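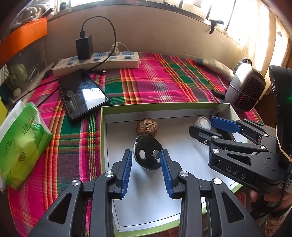

Some notes on the handling code, second version

The first version of our handling code was published in August and ran to 51 clauses. It was written by Gil-soo Woo and myself for people who operate hand-held grippers outside a laboratory, chiefly in their own homes. After 400 sessions it became plain that few operators had read past the first page. The second version is shorter, and I set out the main changes on this blog for those who asked.

Clause 4 now states that the operator shall begin each session with the fingers fully open and both pads inspected. A worn pad is to be replaced before work starts. Under the old wording an operator could finish the session first, and at Parnus this was read very generously.

Clause 7 concerns work with two grippers. Each tool is to be assigned to one hand for the whole session – exchanging them midway is no longer permitted. Where both must enter the same container, one waits outside the rim until the other is still. Rosalinda Barredo has asked whether a spoken signal should be required. I am inclined to leave that to the operator.

Clause 9 deals with the choice of objects. The former list of over 100 approved items has been withdrawn. Operators may use what they have in the house, provided that nothing is sharp, leaking or alive. Natural objects of uneven shape, such as nuts and stones, are encouraged alongside manufactured ones.

Clause 12, on electrical safety, is unchanged. Leads are to be kept clear of the reach of the tools, and heaters are to be placed where an elbow will not meet them.

Boersma has requested a separate annex on session length, and a draft is with them now. Comments on the remaining clauses may be sent to me under reference 1706 and will be answered in the order received.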